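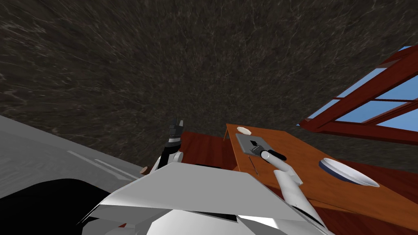 Chapitre 7
Apprendre d'abord en simulation

J'ai longtemps été de mauvaise foi avec les simulateurs. Quand Marcela Hrubý m'a montré le sien pour la première fois, en janvier, j'ai cherché pendant une heure entière ce qui clochait (le bois trop orange, le ciel trop bleu, vous voyez le genre) et j'ai complètement raté l'essentiel : son robot à deux bras s'entraînait devant une table, avec de la vaisselle, et il pouvait rater autant de prises qu'il voulait sans rien casser !

Ce chapitre parle donc de la méthode que nous avons fini par adopter toutes les deux, et que j'appellerai Skedix, du nom du petit programme qui la met en œuvre. Le principe tient en peu de mots. On fabrique une cuisine virtuelle, on y pose des objets, on fait exécuter une tâche au robot, puis on change tout ce qui peut l'être : la texture du plan de travail, la lumière, la place des bols, l'inclinaison de la caméra. Et on recommence. Chez nous, cela a donné 414 cuisines d'entraînement, plus 19 que le robot n'a jamais rencontrées avant le test.

Pourquoi insister autant sur la caméra ? Parce que c'est là que je me suis trompée. Dans ma première version, elle restait sagement droite, et la politique apprise s'effondrait au moindre penchement de tête. Yu-ting Tseng, qui relisait mes courbes, m'a demandé si j'avais déjà vu un robot se tenir parfaitement immobile en travaillant. Bon. J'ai tout relancé avec des vues penchées, et le taux de réussite sur les cuisines inconnues est monté à 60 %. Ce n'est pas glorieux, je sais, mais je partais de bien plus bas !

Nous commencerons par la saisie des objets plats, plateaux et assiettes, que je trouve bien plus pénible que celle des bols : la pince doit arriver par le bord, presque au ras de la table, et un petit écart de hauteur suffit à tout gâcher. Viendra ensuite la coordination des deux bras, avec la question de savoir quoi faire de celui qui attend. Gardez sous la main les notations du chapitre précédent, en particulier celles des repères, on s'en sert dès la section 7.1.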